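Intelligence Analysis for Staff Officers
Session 7: Source reliability and the trouble with grids
Instructor: Lindalva Evangelista
25 July 2019

Read before class: the Zunden packet, pages 1 to 40. Skip the annex. It repeats the main text with more arrows.

1. Where we left off

Last session Shuzhen Kang asked why two trained analysts can read the same report and rate it differently. I said we would come back to it. The short answer is that the rating grid is a form, and people fill in forms the way they think the reader wants them filled in.

You all know the grid by now. A letter for the source, a number for the information. The two are supposed to be independent. A good source can pass along nonsense, and a known liar can tell you the right time of day. In practice the scores travel together. Look at any stack of graded reports and you will see plenty of B2 and C3 and very little A5 or E1. Either the world is very tidy or the graders are grading once and writing it down twice.

2. The Veltora exercise

Some of you ran Veltora in April. For the rest: it is a map exercise set around the port of Suvisska. Players get 221 reports over two days and have to tell the commander whether the garrison is leaving.

Most teams said it was leaving. Most teams also built that answer on three strands they called separate:
- dock workers reporting trucks at night
- a local paper reporting trucks at night
- a liaison officer reporting trucks at night

The liaison officer read the paper. The paper talked to the dock workers. That is one strand. Qianru Shi's team caught it because she made a chart of who could have talked to whom before she let anyone score anything. It cost them most of a morning and they were teased for it.

Note that the exercise guide claims the grid "guards against circular reporting." It does no such thing. There is no box on the grid for where the source got it.
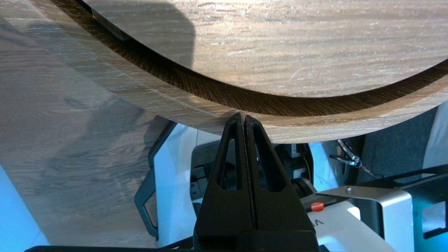 Round wooden tray, oak-grain finish.

3. Confidence words

The Fikre handout lists "likely," "probable," "highly likely" and so on, with percentage bands beside each. Learn the bands, since you will be graded on them at the schoolhouse. Then be suspicious of them.

Reasons:
a) Commanders do not carry the table in their heads. "Likely" means whatever it meant at breakfast.
b) The bands imply that someone did a calculation. Ask to see it.
c) Analysts drift toward "likely" because it is hard to be caught out with. If the thing happens, fine. If it doesn't, you never said certain.

Lanying Shao raised a fair objection in the other section: without a common scale we are worse off, with every shop using its own words. I agree with her up to a point. A shared scale is useful if someone later checks the calls against what happened. I have asked for such a check at two postings and got a briefing about the scale instead.

4. More collection is not a fix

The usual request after a missed call is for more collection. Think about what that did in Veltora. The second-day injects raised the traffic sharply, and the teams' confidence went up with it. Accuracy did not. Zixuan Du's summary from the hot wash is worth copying down: "We read faster and believed more."

A bigger pile helps if the new items could have come out against your view. Before you ask for a collection asset, write one sentence saying what result would change your mind. If you can't write it, you are asking for company.

5. For next time

Write up to 2,000 words on one assessment from the Zunden packet. Cover:
- what the assessment claims, in your own words
- which reports it rests on, and which of those share a root
- what the author would have had to see to say the opposite

Do not re-score the reports using the grid. I have read enough of those.

Bring the Suvisska map overlay. We will go back over the second day with the newspaper items taken out.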